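3.2 Surface wear on household dining tables

The second part of the survey looked at how wooden tables age in ordinary homes. Most published work on furniture finishes relies on test panels that are scratched, heated or stained under controlled conditions. Panels are easy to compare, but they say little about where people put their elbows. We asked households in Sulleo and Bendalon to let us examine the table they ate at most often, and 1062 tables were included after duplicates were removed.

Each table was graded on a scale from 0 to 6, where 0 meant no wear that could be seen from a standing position and 6 meant bare wood over more than half the top. Grading was done by two people working separately. When their grades differed by more than one step, Katayama looked at the table again and his grade was used.

Owners were asked when the table was bought, whether it had been refinished, and how it was cleaned. Many did not know what finish they had. Where the answer was unclear we recorded the finish as unknown and left the table out of the comparison between oil and varnish — it stayed in the other counts. 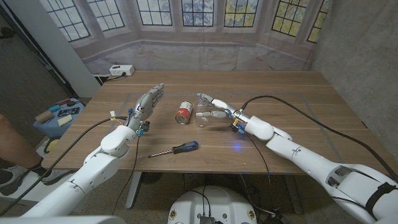
Figure 4. Table with a walnut-brown grain.

Wear was heaviest along the long edges, in front of the seats used every day. The middle of the top was usually in better condition, even in homes where hot dishes were set down there without a mat. Dal Bello (the author, not the furniture maker of the same name) had expected the reverse, based on his earlier work on restaurant tables. One possible reason is that restaurant tables are wiped from the center outward many times a day, while home tables are wiped mainly where someone has eaten.

Oiled tables had higher grades than varnished ones of the same age, but their owners complained less. Several said they thought of the marks as normal. Owners of varnished tables tended to mention single defects, such as a white ring or a chip at a corner, and could often say how it had happened. We did not ask about this directly, so the answers should be read with care.

Grades from the July visits were left out of the seasonal comparison in Section 3.3.

Filed under: Home Materials > Wood and Finishes > Open papers

Reader comments (3)

Lino Sorrentino
Did you separate hardwax oil from plain linseed? They wear very differently in my shop.

Tsung-han Chou
@Lino they're grouped together in the methods section, page 2. I'd have liked them split too.

Dario Morelli
Matches our table at home. Edges gone, middle like new.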